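关于我们

Sistora 是一家做活动场地与餐饮接待的小公司，总部设在 Bevport 的旧码头边上。我们手里经营着两处场地：一处是临水的 Vanags 会馆，另一处是坐落在半山上的 Meltholm 庄园。如果您正在为公司年会、新品发布、家族聚会或者一场迟迟定不下来的婚宴找地方，那么欢迎您来，先坐下喝杯茶，我们慢慢聊。

从一间厨房说起

很多客人第一次来，都以为我们是先有了场地，后来才学着做菜的，其实顺序正好反过来。Sistora 最早只是 Bevport 鱼市后面的一间厨房，给附近的写字楼送午餐，偶尔接一两场小型酒会。那时候场地都是借来的：今天在人家画廊的过道里摆长桌，明天在船厂的食堂里铺桌布，后天又要把整套杯盘搬上三楼，而那栋楼的电梯恰好在检修。这样的日子过久了，我们对“一个好场地应该是什么样子”就有了不少想法，比如卸货口离厨房要近，比如衣帽间不能只够挂十几件大衣，再比如，客人站着说话的地方，灯光千万不要从头顶正中直直地打下来。

后来 Vanags 会馆原来的主人打算退休，问我们愿不愿意接手。我们商量了整整一个冬天，最后还是答应了。会馆原是航运公司的办公楼，大堂的地砖和那座弯弯的楼梯都保留了下来，我们只重新做了厨房、通风和隔音。说到隔音，这一项花掉的钱比我们预想的多得多，不过现在宴会厅里乐队演奏的时候，楼上小厅的客人照样可以安安静静地谈事情，想起来还是觉得很值得！

两处场地，两种脾气

Vanags 会馆适合在城里办的活动。从 Bevport 火车站走过来要 12 分钟，沿着河边一路都是平路，穿高跟鞋也不辛苦。主宴会厅面积不小，用活动隔墙可以分成两间；推开面河的几扇玻璃门，外面是带顶棚的露台，下小雨的时候也能用。楼上还有几间小厅，最小的一间常被用来开董事会，也有人在那里办过三代同堂的生日午宴，一张圆桌，从中午一直坐到傍晚。

Meltholm 庄园就是另一种节奏了。它在城外的山坡上，周围是果园和一片不大的树林，手机信号时好时坏（露台西侧的信号最好，我们的同事打电话都往那边走）。庄园的主楼可以接待 60 位客人入座用餐，旁边的谷仓改成了多功能厅，白天开会，晚上撤掉桌椅就能跳舞。很多公司喜欢把两天的管理层会议放在那里，第一天认真开会，第二天上午去果园里散步，顺便把前一天没谈拢的事情谈拢。庄园占地 2000 平方米的草坪在五月最好看，如果您想办户外仪式，请尽量早一点告诉我们，五月的周末总是最先订满的。

菜单怎么来

我们没有固定的套餐手册。当然，为了方便您做预算，我们会先给一份参考菜单，但真正上桌的菜，是和您聊过之后才定下来的。我们会问一些听上去有点啰嗦的问题：客人里有没有刚下飞机的？讲话环节排在上菜前还是上菜后？有没有哪一位长辈是一定要吃热汤的？这些事情问清楚了，厨房就知道该怎么安排时间。

食材以本地为主。鱼是当天早上从码头拿的，蔬菜大半来自 Meltholm 山脚下的几户农家，面包和甜点由我们自己的烘焙间完成。素食、清真以及各类过敏需求都可以安排，请在活动前把名单给我们，厨房会单独备料，服务人员手里也会有一份座位图，上菜的时候不必一桌一桌去问“哪位不吃坚果”。酒水方面，您可以从我们的酒单里挑，也可以自带，自带酒水会收取开瓶费，具体数目写在报价单里，不会到了结账那天才突然冒出来。

幕后的事情

一场活动，客人看到的大概只有几个小时，而我们这边往往从前一天下午就开始忙了。桌子怎么摆、鲜花几点到、投影仪用哪一根线、主持人站在哪里才不会挡住侧门，这些都会在前一天走一遍。我们公司现在有 30 位固定员工，遇到大型活动，会请长期合作的服务人员来帮忙，他们大多跟我们做了好几年，熟悉两处场地，也熟悉我们的习惯，知道收杯子的时候要绕到客人的右手边，也知道讲话的人一拿起话筒，厨房的门就要轻轻关上。

每一场活动从头到尾都由同一位项目负责人跟进。您第一次打电话来是谁接待的，当天站在门口迎接您的就还是谁。中途换人这件事，我们自己做客人的时候也很不喜欢，同样的话要说三遍，说到最后连自己都糊涂了。

关于环境，我们也在一点一点地改。一次性餐具已经不用了，宴会后没有动过的餐食，会在客人同意的前提下转送给城里的社区食堂，厨余则运回 Meltholm 做堆肥，第二年又回到果园里去。桌面花艺尽量选用盆栽，活动结束后客人可以带走，所以常常会看到宾客一手提着公文包，一手抱着一盆迷迭香走出大门，看着很让人高兴。

来看看场地

纸上说得再多，也不如亲自走一圈。两处场地都可以预约参观，周一到周六都有同事在。参观不收费，也不需要您当场做决定，带上家人或者同事一起来更好，人多一些，想法也多一些。如果您想试菜，请在预约的时候说一声，我们会准备几道小份的菜，配上当季的酒或者果汁。

询价的时候，请尽量告诉我们这几件事：活动的性质、大致的人数、心里想的日期，还有您最担心的那一件事。最后一项不是客套。有人担心下雨，有人担心停车，有人担心两边的亲戚坐不到一起去，早一点知道，我们就早一点想办法。

联系我们

您可以通过网站上的表格留言，也可以直接打电话到 Vanags 会馆前台，Meltholm 庄园的预订同样由会馆这边统一处理。收到留言后，我们会在两个工作日内回复；旺季稍微忙一点，但一定会回。期待在 Bevport 见到您。

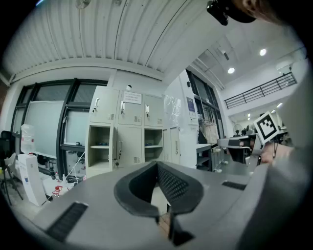
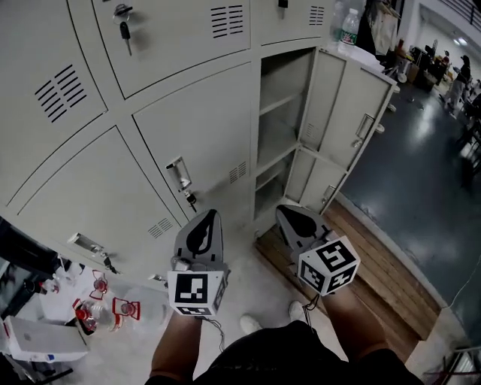 图二：带钥匙的金属储物柜

本页更新于 2023年5月24日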